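Clasard asks its customers to please stop keeping the box

May - for immediate release

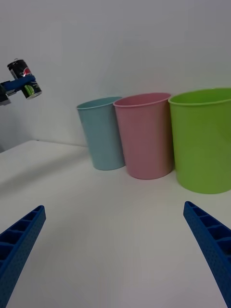 What is Clasard changing? From the start of May, every kettle, toaster and desk lamp we sell will be covered by warranty whether or not you still have the original packaging.

Clasard, the small appliance retailer with 14 shops and a warehouse that is always colder than it looks, is dropping the rule that a faulty item must come back in the carton it left in. The rule was written into our very first terms of sale, apparently by someone with a large attic.

The change follows a survey of 503 customers carried out for us by Vekent. We asked where people keep their appliance boxes. The favourite answer was the top of the wardrobe, followed by the garage, followed by "my mum's". One respondent is storing the carton for a sandwich press she gave away at a work Christmas party. She was not prepared to part with it.

Of those 503 people, 44 said they had put off a valid claim after throwing out the packaging. We would like those 44 to get in touch. The claims desk has been told to be nice about it.

How it will work

Bring the item and some proof that you bought it from us. A paper receipt is fine, as is an email, a bank statement or the faded strip of thermal paper you suspect used to be a receipt, provided our staff can make out the date. If you are posting the item, any sturdy box will do. We have already accepted a Zorix blender that came to us in a wine carton, wrapped in a beach towel. The towel was returned.

Warranty periods stay as they are. Most of our range carries 5 years, including everything from Zorix and the Steinarsdóttir lamps. Change-of-mind returns still need the original packaging, as we have to sell the thing again and customers are fussy about the colour of the cardboard.

Flattened cartons can be dropped at any Clasard shop for recycling during opening hours. Please take out the foam first. Please also take out the appliance, which has been overlooked more often than we expected.

The new terms are on our website and on the counter at every store, in a type size we have been persuaded to increase.

About Clasard

Clasard sells small household appliances and lighting, and repairs a fair number of them. Media enquiries can be sent to the press desk, which is staffed until 5 pm and has its own kettle, still in its box.

Ends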